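Zaswood Home Notes
Home | Kitchen | Workshop | Laundry | Garden | Archive

Looking after small wooden tables (and the rings on them)

Apr 20, 2022

I've had more mail about water rings than anything else this year, so let's get into it. We have three little tables in our house and every one of them has been ringed, scratched, waxed, stripped or sat on at some point, and I've made most of the mistakes so you can skip them.

First, look at the color of the mark. A white or cloudy ring is moisture caught in the finish, and you can usually get it out in an evening. A black ring has gone down into the wood itself and needs a lot more patience (and sometimes a person who isn't me). Most of what people write in about is white.

For a white ring, lay a clean cotton dish towel over it, set your iron on low with no steam, and pass it over for a few seconds at a time. Lift the towel and look. Do it again. Keep lifting and looking! I once wandered off to answer the phone and left a shiny iron-shaped patch that is still under a fruit bowl. If the ring fades but doesn't quite leave, rub in a dab of plain petroleum jelly, leave it overnight, and buff it off in the morning.

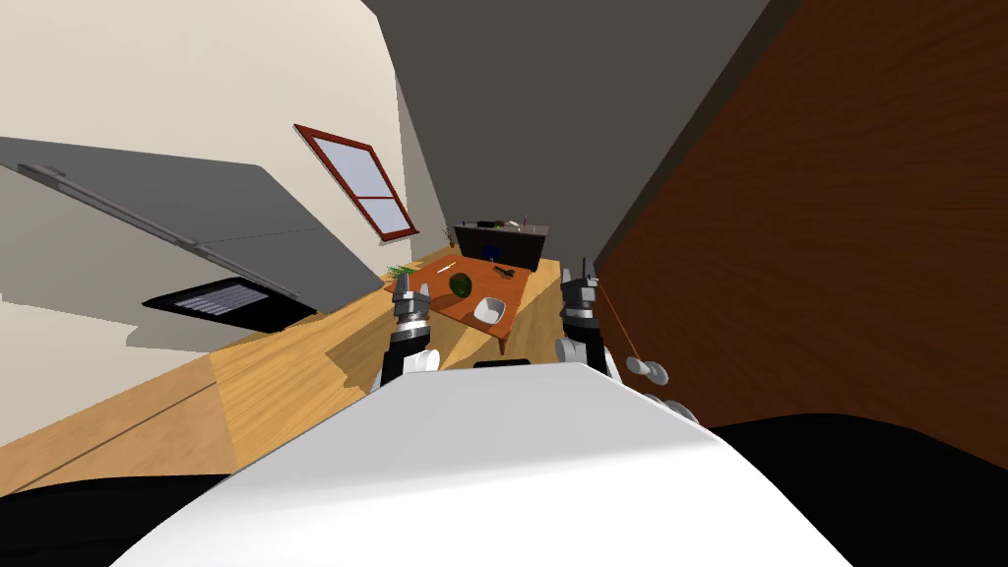
Color is where folks get nervous, and I don't blame them. Every can of stain looks lovely on the lid and then does whatever it likes on your actual wood. Mine came out far redder than I wanted the first time, on pine, and I lived with it for two winters. If your table is an orange one like this, with short dark legs, please don't grab a brown wax and hope. Dark wax on an orange top settles in the scratches and leaves you with stripes. Go for a clear paste wax, or a tinted one a shade lighter than the top, and try it on the underside first. Then leave it a full day before you judge it. The legs can take a darker wax happily, and that hides the vacuum cleaner dings.

I use Clernetti clear paste for tops. It smells strong, so open a window, and use less than you think. A lump the size of a hazelnut does a small table. Rub it in with an old T-shirt, go have coffee, come back and buff until your arm complains.

Wobbles next. Turn the table over before you blame the floor. Nine times out of ten a leg bolt has worked loose over the winter, especially in February when the heat's been running and the wood has shrunk. Snug the bolts by hand, stand it up, press on each corner, then give them a final turn with the wrench. If there's still a rock, a felt pad under the short leg does it. Bustamus sells the thick kind that you can trim with scissors, and a sheet of those lasts me ages.

One more thing on legs, and this is me being fussy: lift, don't drag. Low tables get shoved around by everybody's feet and the joints pay for it.
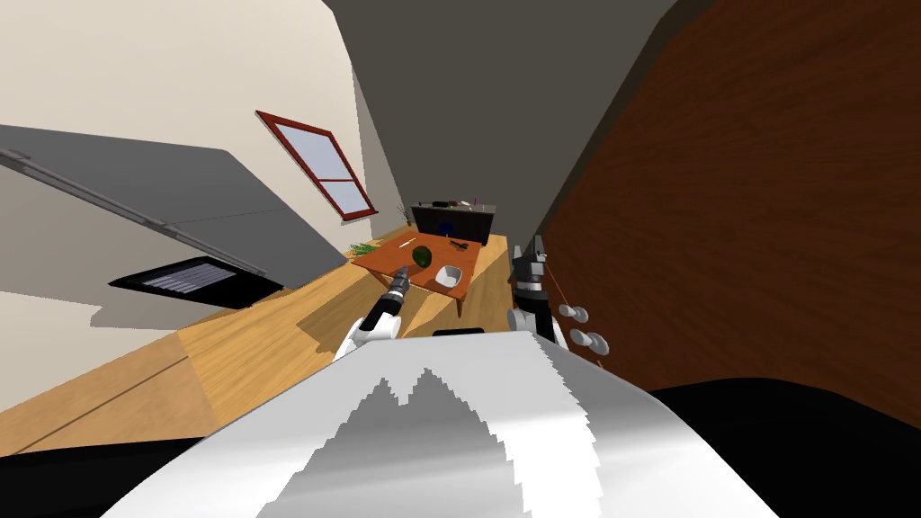

Stepan Kostiuk disagrees with me on wax altogether and says oil is the only thing for a table that gets daily use, two thin coats wiped off after fifteen minutes, and a fresh one every spring. He may be right about bare wood. On anything with varnish the oil just sits there and gets sticky, and then it collects crumbs, so check what you've got. A drop of water on a hidden spot will tell you: if it beads, you have a finish, so stay with wax.

Oh, and coasters. Cork, cork, cork. The pretty stone ones scratch.

Next time, drawers that stick.

Comments (3)

Marnie: The iron trick worked on my mother's side table! Took me four goes.

Szénási: Mayonnaise also works in place of petroleum jelly, but the dog gets interested.

T. in Ohio: Does the clear paste go over milk paint? Mine's gone chalky on one corner.

Contact | © Zaswood Home Notes | Back to top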